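Plakus is hiring a software engineer for the perception and planning group. The job is to turn first-person video of ordinary kitchen work into something a two-armed robot can plan from. Most of what you would look at in a day is hands, glassware and running water.

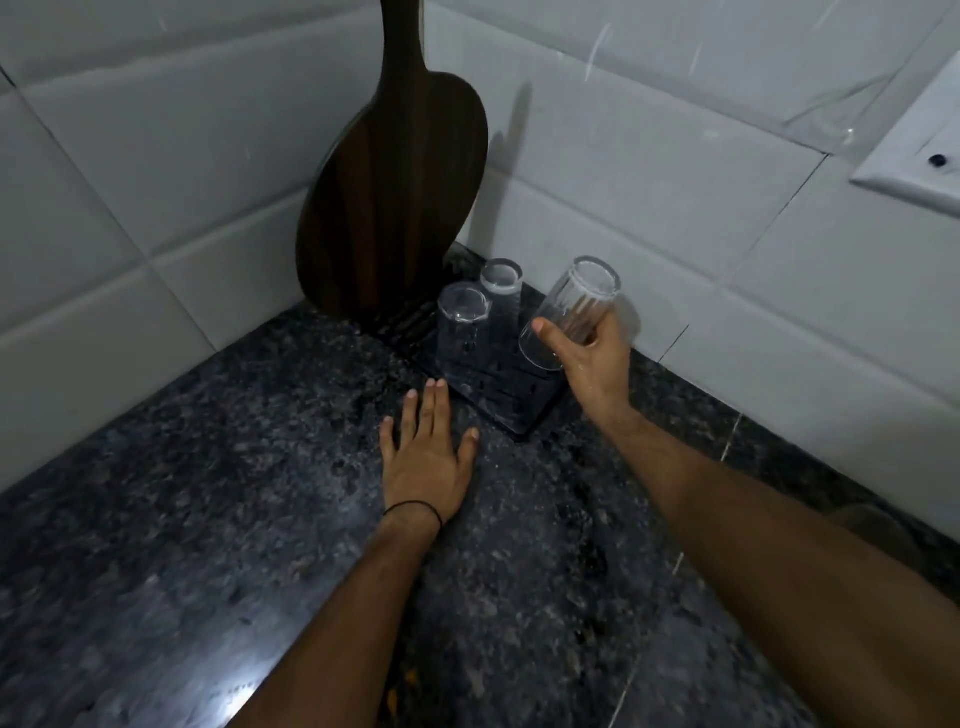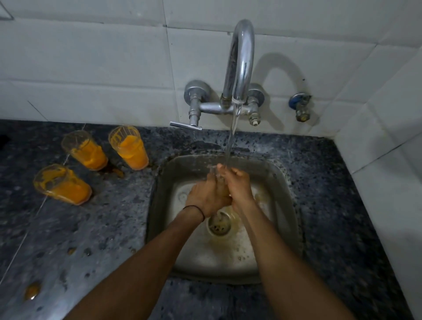
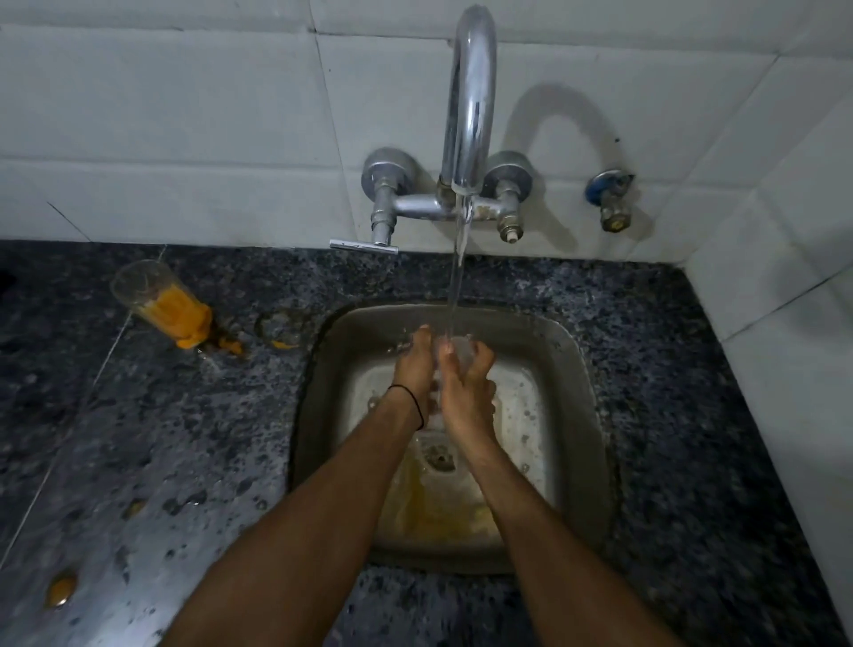 **Do I need to have worked with robots before?**

Experience with robots is useful but it isn't required. We have hired from video compression, game physics and medical imaging. You do need to have shipped software that other people depended on, and you need to be comfortable reading geometry code.

## The work

Our stack has two main parts. Lamont is the perception side: hand pose, object tracking and contact estimation. Hovdale is the planner, which takes Lamont's output and produces two-arm trajectories that the controller can follow. Both are written in C++ with Python bindings. The person we hire will spend most of the first year on the boundary between them.

Known problems you would pick up:

- Clear glass. Lamont loses track of a transparent object when it is wet or mostly covered by fingers, and the planner then gets a pose that jumps. We want the tracker to report its uncertainty properly, and Hovdale to use it.
- Contact labels. Our contact estimator confuses a hand resting near an object with a hand holding it.
- Step segmentation. Washing a glass and setting it down to dry are separate steps in the planner. The current segmenter often puts the boundary too late.
- Replay tooling. The viewer takes 13 seconds to open a long recording. It should open at once, and it should show planner state next to the video.

The regression suite has 1459 clips. It runs every night, and whoever breaks it fixes it the next morning. Everyone on the team takes a turn reviewing failed clips by hand, including the group lead.

## What we are looking for

- Strong C++ and working Python
- Solid grounding in 3D geometry, camera models and rigid transforms
- Experience training or evaluating a vision model on video
- The habit of writing tests before a merge
- Clear written English, because design decisions here are made in short documents

It would help if you know trajectory optimization, have dealt with time synchronization across sensors, or have built internal tools that people kept using. A degree is not required.

## Terms

This is a full-time, permanent position. Three days a week are in the office and the rest are up to you. Core hours are 10 a.m. to 3 p.m. We provide a workstation, access to the shared training cluster and a yearly allowance of $800 for books or courses. Travel to interviews is paid back up to $300 if you send receipts.

There is no on-call rotation. Robot time is booked in half-day blocks, and new hires get safety training before they run their own code on hardware.

We can't sponsor a work visa for this position.

## How to apply

Send a resume and one page on a piece of software you wrote that handled bad or missing sensor data. Tell us what failed, how you found out and what you changed. Code samples are welcome but not expected. Please don't send anything that belongs to your current employer.

The process has a short phone call, a paid take-home task on a small set of Lamont output, and a half day on site with the team. The take-home is built to fit in one evening. You will get written comments on it whether or not we go ahead.

Applications close at the end of February, and we plan to fill the position by April. Put "Lamont/Hovdale engineer" in the subject line.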